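Getting High School Students Into the Lab – speaker notes

Slide 1: Welcome
Thank them for giving up a lunch hour. Ask for a show of hands: who had a lab job before they turned 18? Wait for it. Then ask who got it through a formal program. (Expect far fewer hands.)

Slide 2: My own start
Keep this short! I was a junior, I washed glassware at Kaltell for a whole summer, and I loved it. By August they let me run my first gel. It smeared from top to bottom and I kept the printout on my bedroom wall anyway.

Slide 3: What the Brollellow summer looks like
6 weeks, mornings only, 30 students split across the host labs. Each student gets one bench mentor, usually a grad student or postdoc, and one small question that belongs to them. I want to stay on that word "small" for a minute. A student can get their arms around "does this dye fade faster at room temperature?" and they will come in early to find out.

Slide 4: What students work on
Cell culture, plant stress, sleep surveys, hearing tests, a little engineering. Read two or three project titles from the handout and let people enjoy them – the teenagers write their own titles and they are wonderful.

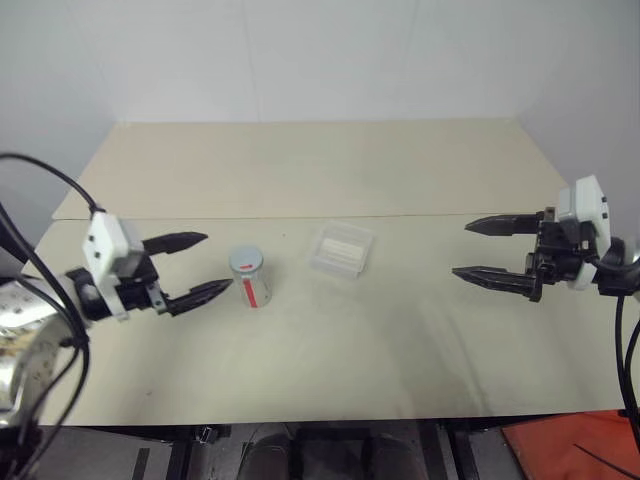

Two grippers, with a small can and a clear box between them.

Slide 5: The first week
Safety training, notebook habits, a tour of the cold room. Then the pipetting contest, which gets loud. Mention the Jandine starter kit and pass it around if there's time. Mentors, please eat lunch with your student in week one. I can't say this strongly enough. They are shy, they think every question is a dumb one, and a sandwich fixes a lot of that.

Slide 6: How students find us
Most of them just write an email. Show the sample (four sentences, one typo, completely charming). Ask the room to answer these even when the answer is no, and to pass the name along to us.

Slide 7: The Rimkutė travel fund
Covers bus fare and lunches. Students apply on a single page, and parents sign at the bottom. We have 4 places left for this summer, so if you know a kid who would say no over the cost of a bus pass, send them to me today.

Slide 8: Questions
Likely ones: minors and chemical storage, authorship on posters, what happens if a student wants to quit. Sign-up sheet is by the door. Room is ours until 1:15.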